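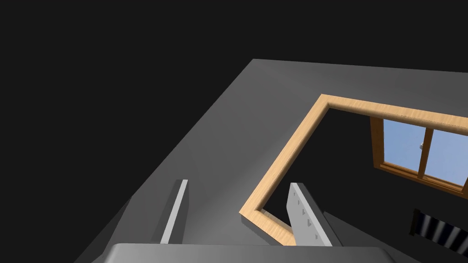 Rivers should never be taught from the map first, Annapurna Palaniappan wrote to me when an earlier edition of this book came out, and a pupil who has stood in one up to the shins will remember more than a pupil who has coloured in fifty of them. I have thought about that letter a good deal, usually while colouring in a river, and this chapter is partly my answer to it.

Chapter 7
Rivers That Cannot Make Up Their Minds

In the last chapter we followed the Lirer from its spring to the sea, and a very well-behaved river it was. It kept to one channel, it swung from side to side in those big lazy bends we learned to call meanders, and if you lost sight of it behind a wood you could be fairly sure of finding it again on the other side. Many of you will live near a river like that, and it is easy to grow up thinking that all rivers are much the same (I certainly did, and I was well past school age before anyone put me right).

The Ullow is quite another matter. Where it leaves the hills above Givance the valley floor opens out to 500 metres across, and the river simply spreads itself over the whole of it. Stand on the footbridge there in a dry spell and you will see shallow streams wandering between banks of gravel, some wide enough to need a boat and some you could step over with a shopping bag in each hand. Come back after a week of heavy rain and the banks will have moved. My old walking map shows a path along one of them which has been under water for years!
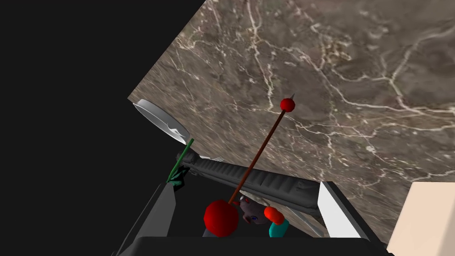
A river of this sort is called a braided river, and the name comes from plaited hair, which is a good enough picture so long as you don't take it too seriously. Hair is plaited neatly, with the strands crossing in a regular order, and the channels of the Ullow have no such manners. I find polished stone a better guide. Look at the pale veins running through the brownish grey marble, how thin they are, how one will fork and the two branches meet again, and you have something very close to the Ullow seen from the air. Marble is a different story, of course, and its veins were made in quite another way, so please borrow the pattern and leave the rest until Chapter 11.

Why should one river keep to its bed while another breaks up like this? We shall need three things to answer that: the slope of the valley, the amount of sand and gravel the water has to carry, and how much the flow goes up and down through the year. We will take them in that order, beginning with slope, and you may like to have a tray of damp sand and a jug of water beside you before you turn the page.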